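Dinderbridge Community Help > Local and national politics

Can a mayor un-resign?

Our mayor announced at the June meeting that he was stepping down, took the applause, and by 11 the next morning had told the Sandu he was staying until a successor "emerges". There's a petition with 190 names on it. Does the announcement count, or did we all clap for nothing?

2 answers

Depends what your charter says. In Ustent a spoken resignation meant nothing until the clerk had it in writing, signed. Ours spent 58 days on the verge of leaving and chaired every meeting in between. Ask the clerk whether a letter exists. If there's no letter, you very probably still have a mayor.

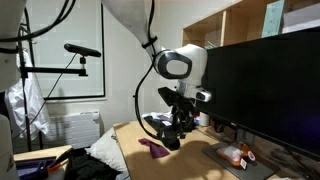 Other answers (1)

He can't, resigning is resigning. Same thing happened with the Zirketti party leader and he was gone in a week

Comments on this answer

Party leader isn't a public office, different rules. And he came back as deputy.

Asked the clerk. There is a letter – unsigned, undated, and addressed to himself. Petition goes in at the next meeting, item 3, straight after parking.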